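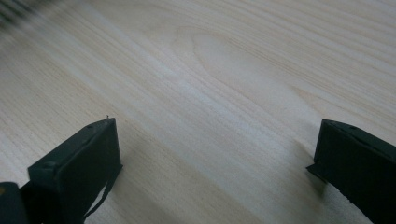

I went into the Mumska study expecting people to talk about their jobs, and mostly we talked about their wrists! Laying a place is quick work by hand. Do it through two black fingers with a wide gap of pale wood between them and you start noticing every small turn you make, which is what Nuno Ramalho kept telling me during our 8 interviews.
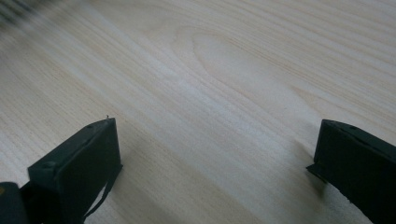
Figure 3. Gripper fingers apart over the bare tabletop.

Beatriz Peixoto, who had laid tables for years at Falcão, was hired to record 440 place settings, and her view was blunter. She liked the pay and the sitting down, but she missed chatting to the diners (so would I). Knives bothered her more than plates, and she asked for shorter turns on them.
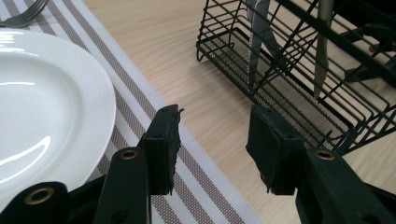

4.2 Who decides the pace?

Staff at Judau set their own breaks until August, when a target of 1,000 recordings came in. Moods dipped quickly, and I heard plenty about it over coffee.
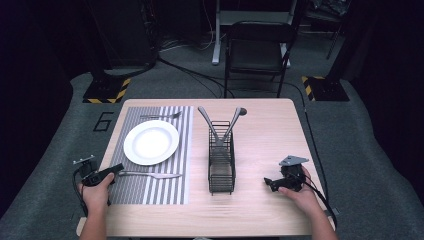

Who should set the target?
The people doing the recording, together with their shift lead, and they should be able to change it midweek.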